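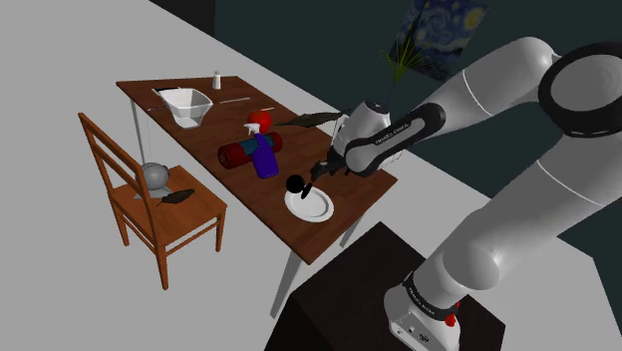
Clearing practice on the dining table, simulated in Tavden.

Kitchen Tips: When the Robot Arm Stops Over the Table

Stisbridge household notes, 2/7/24

A table-clearing run on our Nurmi setup stopped with a force fault last November. The arm had pushed down on a plate harder than its limit allowed. We rebuilt the job in simulation before trying it again at home. These are the habits we kept.

1. Press the stop before you reach in. A faulted arm may still be holding a load. Keep your hands away from the fingers until the controller shows that the arm is disabled.

2. Write down the fault code first. Clearing the message on our controller also wipes the force reading.

3. Move spray bottles before starting. A trigger bottle resting on something round can roll when it is bumped, and cleaner should not be near food anyway. Put it under the sink and wipe the table.

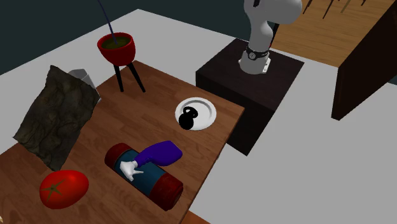

4. Deal with small things near a plate. A gripper coming down for the rim can catch whatever is sitting there. Take small items off by hand, or give them their own pickup step.

5. Check the plate height in the settings. Ours was entered 13 mm too low after we changed plates, and that was the whole fault. Measure from the tabletop to the top of the rim.

6. Restart slowly. Run the first 2 passes at low speed with one hand on the stop button. Go back to normal speed only if both finish clean.

7. Throw out any plate that was pressed during a fault if it has a chip or a hairline crack.
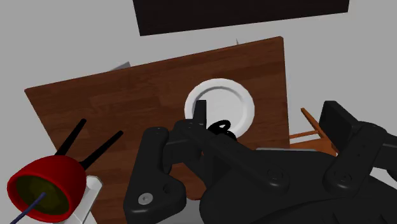 Zistuteo writes that lowering the force limit helped more than slowing the arm down. With the old limit, a slow pass still cracked a saucer. The lower setting stopped the arm on contact, and the next saucer came through without a mark.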